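How to sort small bottles before you put them back in the box

Posted 2020-08-24

In our house the small bottles always win. Drops, essences, colors for cakes, glue for the model trains, everything comes in a little bottle with a white cap, and after one year you do not know anymore what is in the half of them. I did this work last December for the first time, it took me a full evening, and now I do it faster. I write the steps as I do them.

What you need

A table with good light, a soft cloth, a bowl of warm water, a permanent marker, a roll of white paper tape and one box where the bottles can stand. My tape is from Grereo, but any paper tape that you can write on is good. The box should be clear, so you can look inside without opening.

Step 1. Take everything out

Empty the drawer, the shelf and also the bag in the hallway. I know it is tempting to leave the bottles you use every week, but then you finish with two systems. Put all of them on the table, it does not matter in which order. The ones that fall, let them lie for now. Only check that the caps are closed before you start.

Keep the empty box at the back of the table and work in front of it. If you put it on a chair or on the floor, you will turn around 200 times in one evening and your back will tell you. 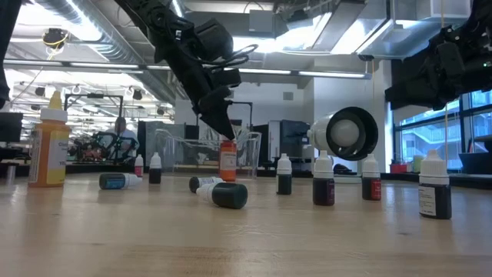

Bottles on the table before sorting, with the clear box at the back.

Step 2. Stand them up by height

Begin with the tall ones. A tall bottle with a dropper tip goes over easily when you reach behind it, so it should go at the back of your row. Then the middle sizes, then the smallest in front. Pick up the bottles that are lying down and look at the cap of each one. If there is a sticky ring under the cap, clean it with the damp cloth and let it dry with the cap on.

Do not sort by color. I tried it and it looks very nice for one week - but many dark bottles are almost the same color, and you take the wrong one.

Step 3. Read the labels

Now take each bottle in the hand and read it. Make three groups:

Label is readable and date is good: keep.
Label is readable and date is over: goes out.
Label is not readable: put to the side and decide at the end.

For the last group I am strict. If it is something for the kitchen or for the body and I cannot read what it is, I do not keep it and I do not smell it to guess. For medicine ask at your pharmacy, in Turnton they take it back at the counter. Please do not pour it in the sink.

Step 4. Make new labels

Cut a piece of paper tape 22 mm wide and long enough to go one time around the bottle. Write the name in big letters and the month you opened it. Glue it under the old label and never over it, you may need the small text later. On the very small bottles I write also one letter on top of the cap, then I can find them from above.

Step 5. Fill the box

Put the heavy bottles in first, along the walls, and the small ones in the middle, where they hold each other. Everything stands upright, dropper bottles especially, otherwise they leak slowly. If there is still space, fill it with a folded cloth. My old box was a Dranari with a lid, it was too low for the tall bottles and I had to lay them down, so measure your tallest bottle with the cap on before you buy.

How often

I do it two times in the year. Between, I have only one rule: a new bottle gets its tape on the same day it comes in the house.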